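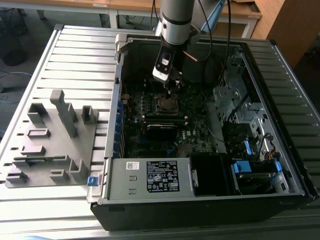 Jevano: RAM and connector handling in desktop PCs

Jevano is a set of robot demonstrations recorded while taking apart and refitting parts in used desktop computers. It goes with our work on learning contact-rich tasks from a small number of examples. This file covers what is in the release, how it was recorded and what we found when we trained on it.

Contents

The release holds 1261 episodes over 4 tasks:

ram_remove - open the latches and lift out one memory module
ram_insert - pick a module from the fixture and press it home
plug_remove - pull a power plug from the motherboard
plug_insert - refit the same plug

Each episode has its own folder with the video from the fixed view, joint positions, gripper opening, wrist force and a short text file giving the task and the result. Times are in seconds from the start of the episode. Forces are in newtons, in the tool frame. The result is one of success, fail or stopped. "Stopped" means the operator ended the run by hand, and we kept these runs in.

Recording

All episodes were driven by a person using a hand controller. The case lies on its side on the slotted platform with the side panel off. We moved it by a few centimetres and turned it slightly between episodes, so the position of the board can't be taken as fixed. The printed fixture was also moved, but less often. Drawings for it are in the hardware folder.

The computers were switched off and unplugged throughout. Some modules are worn from repeated use and sit more loosely than new ones would. The field module_age in the metadata gives the number of earlier insertions.

Splits

We held out 56 episodes for testing, all recorded in February after the fixture had been reprinted. Please don't tune on them. The validation list is in splits/val.txt and can be changed freely.

Baselines

Two baselines are included. Wellow uses the video and joint positions only. Simon is the same network with the force signal added. Both were trained for 2000 passes over the training set with the settings in configs/.

Simon did better on both insertion tasks. Most of Wellow's failures came from pressing on a module that had not lined up with its slot. On ram_remove we saw no clear difference between the two. Neither model was reliable on plug_insert, where the wires often pull the plug off line after it is grasped.

Known problems

The force sensor drifts over long sessions. Subtract the mean of the first half second before use; the loader does this unless you pass --raw.

A few early episodes have video that starts slightly late. They are listed in late_video.txt.

Loading

Install the Jumton package from the tools folder, then run:

jumton check path/to/data

This reports missing files and exits without changing anything.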